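Warville Print Exchange
Second progress report to the Otance Fund
16 June 2023

Purpose of this report

The grant agreement asks for a report at the halfway point covering activity, spending and "evidence of community benefit". The first two are easy enough. On the third I have tried to say only what we can stand behind, and the reader will find that the list is shorter than the one in our application. I wrote part of that application, so some of the criticism below is aimed at myself.

What was promised

We said we would invite printmakers to make new work in response to the old Ronero cannery labels, show the results in Warville, sell the prints at a flat price, and use the proceeds to reopen the etching room at the Bautista building. We also said the project would "transform the town's relationship with its industrial past". I would like that sentence withdrawn. I don't know how anyone would measure it, and we have made no attempt to.

Work received

Thirty-four artists accepted the invitation. All but 6 have delivered. Of those 6, two have asked for more time and the others haven't answered our last two letters. I would plan on the basis that they won't. The agreement with artists has no penalty for dropping out, and it was a mistake to post the paper before getting a signature back. The paper was good quality and we won't see it again.

The standard of the work is uneven, as you'd expect from an open brief. The best of it deals with the labels as printed objects: the misregistered colours, the cheap inks, the odd lettering. A fair number of pieces simply reproduce a label at a larger size, and several could have been made about any cannery anywhere. The selection panel accepted everything that arrived, against my advice. I record that because the same panel will be asked to choose work for the second round.

The outdoor component

The application included a trail of printed panels outdoors, to bring in people who wouldn't walk into a gallery. This part hasn't started. The quote for fixings came in well above the allowance, and the question of who insures the panels has gone back and forth since April without an answer. My own view is that the trail was added because funders like to see something outdoors, and that the money would do more good in the etching room.

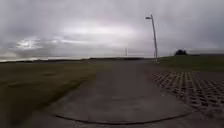

Paved path and grass under heavy cloud.

If the Fund wishes us to go ahead with the trail, we would need a written decision on insurance first. A smaller version has been suggested, with the panels up for a single season. It would cost less to install but nearly as much to print, and I am not convinced anyone would make the trip twice.

The exhibition

The show opened in April in the front room of the Bautista building and ran for the period agreed. We recorded 499 visits at the door. Please treat that figure with caution. The counter was a clicker held by whoever was on the desk, it counted people coming back from the toilets, and on opening night it counted the artists and their families. I wouldn't quote it in a press release, although I notice that somebody already has.

Comments in the visitors' book were warm. Visitors' books generally are. The most useful remark came from a former cannery employee who wrote that two of the labels on display were never used on anything and had been rejected proofs. We have checked and this is correct. The wall text has been changed, and the catalogue will carry a slip. 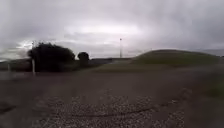

Open paved area, with a large tree to the left.

School visits were fewer than planned. We had assumed that teachers would organise buses if we offered a free workshop. They told us, quite reasonably, that the workshop was never the expensive part. For the second round we should either pay for the buses or stop listing schools as a target audience.

Sales and spending

Prints were priced at $390 each, unframed. The price was chosen to sound affordable, and for most people in Warville it isn't. Nearly all the buyers came from out of town, and a good share of them already knew the artist whose work they bought. That isn't a complaint, as their money is as good as anyone's, but it does weaken our claim that the sale put art on local walls.

Income so far covers the replacement of the press blankets and the repair of the acid bath ventilation. It doesn't cover the floor. The application treated the floor as a minor item on the strength of a verbal opinion, and the written one is less cheerful. Nobody should expect the etching room to reopen on the date we gave.

Spending on artists' fees is on budget. Framing is over, as we had priced one standard size and then failed to tell the artists what it was. Publicity is under, mainly through not having done much.
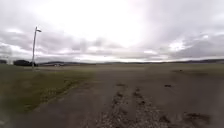
There is a separate question about unsold prints. The agreement says they return to the artist after the final sale, but it doesn't say who pays the freight. I have asked for legal advice on the wording and would rather settle this now than with a storeroom full of parcels. In the meantime the prints are lying flat in the plan chests, interleaved, and the humidity is being logged daily.

Evaluation

The Fund's template asks us to score "cultural vibrancy" from one to five, before and after. I have left both boxes blank. Any number I put there would be made up, and I suspect the same is true of most of the numbers you receive. What I can offer is a full list of works, the sales ledger, the visitor comments as written, and a note of every artist we would and wouldn't invite again.

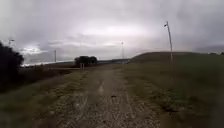
The consultant's draft evaluation has also come in. It is long, nicely laid out, and draws firm conclusions from a survey that very few people filled in. I have sent it back with a request for the raw responses and will forward both when they arrive.

Decisions we need from the Fund

Whether the outdoor trail should go ahead, shrink, or be dropped and its allowance moved to the floor.

Whether the second round can be by selection, with the right to turn work down.

Whether the reopening date in the agreement can be varied. We will propose a new one once we have a fixed price for the floor, and not before.

The ledger and the list of works are attached. Receipts for the framing are held at the office and can be copied on request.

Project coordinator, Warville Print Exchange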